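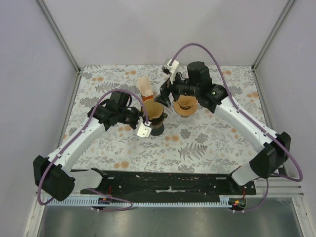

saltglaze_member
The Sendden Craft Centre's revised consignment terms should not be accepted in their present form. Clause 7 transfers the risk of breakage to the maker from the moment a work is delivered, although the maker has no control over how it is handled, packed or displayed after that point. I ask that makers intending to submit to Zotudico read the clause in full before signing.

Moderator, Ceramics and Studio Practice board
The thread has been moved from General Notices and retitled "Consignment terms for the Zotudico exhibition, Pundivthorpe". Contributors are asked to confine themselves to the terms as published on February 8, 2021. Correspondence with the gallery should not be reproduced without consent.

tworivers_stoneware
I have read the clause and do not share the previous member's interpretation. It provides that the maker bears the risk in transit and during unpacking. Once the condition report has been countersigned, risk passes to the gallery. The difficulty, in my view, lies in the absence of any time limit for countersignature. A work could remain in a storeroom for a fortnight without a report being completed.

saltglaze_member
The distinction is noted, but it has little practical effect. If the gallery is under no obligation to countersign, the risk never passes. My last consignment under the earlier agreement comprised a dinner service and several lidded jars with a combined retail value of $2,842. Under the revised wording I would have been uninsured for that sum until a staff member found time to complete the form.

kiln_and_colour
May I raise the matter of commission? The rate has been set at 30 per cent for exhibiting makers, which is lower than that charged by most of the regional galleries with which I have dealt. A gallery accepting a lower commission can reasonably be expected to accept less risk. Members who want full cover should be prepared to pay for it.

tworivers_stoneware
I would dispute that. Commission is paid on sales. Breakage in the storeroom produces no sale and no commission, and the maker is left with neither the work nor the proceeds. The two questions ought to be negotiated separately. 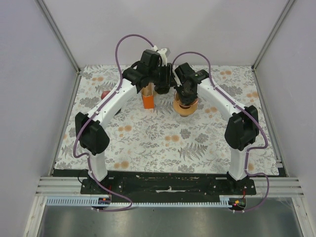
Work surface with floral-printed sheet.

northshed_ceramics
Has any member obtained a quotation for independent transit cover? Our studio uses Hrubý for freight and its standard consignment note excludes unfired ware and anything described as fragile unless crated. Double boxing was not accepted as crating when we enquired in August. Makers sending work to Pundivthorpe by road should seek written confirmation before booking.

saltglaze_member
We have used the same carrier and received the same advice. A crate for a single large platter added considerably to the cost of sending it, and the gallery's terms make no provision for returning the crate.

kiln_and_colour
Return of packaging is covered in the schedule at the back of the agreement, item 4. The gallery will retain crates for the duration of the exhibition if they are labelled with the maker's name and the catalogue number. Unlabelled packaging is disposed of.

glazebook_archive
On a separate point, the submission guidelines require a maker's statement of up to 600 words and reserve to the gallery the right to edit it "for length and consistency". I should prefer that edited statements be returned to the maker for approval. A previous catalogue described my celadon ware as tin-glazed, and the error has since been repeated in two other publications.

northshed_ceramics
I support that request. The same should apply to firing temperatures and clay bodies, which are frequently altered by editors who assume that all stoneware is alike.

kiln_and_colour
An approval stage would delay the catalogue. A maker who supplies a concise statement is unlikely to have it edited at all.

glazebook_archive
Mine was well under the limit.

Moderator, Ceramics and Studio Practice board
Two proposals appear to have some support: a fixed period for countersignature of the condition report, and approval of edited statements by the maker. Members wishing to be named in a joint letter to the Sendden Craft Centre should notify me by private message. Members who do not support either proposal remain free to write separately.

tworivers_stoneware
Please include my studio in respect of the first proposal. I suggest a period of 2 working days from delivery.

kiln_and_colour
I do not wish to be included. I have signed the agreement as issued and my work will be delivered on those terms.

saltglaze_member
Please include me in respect of both. I will withhold my submission until a reply has been received.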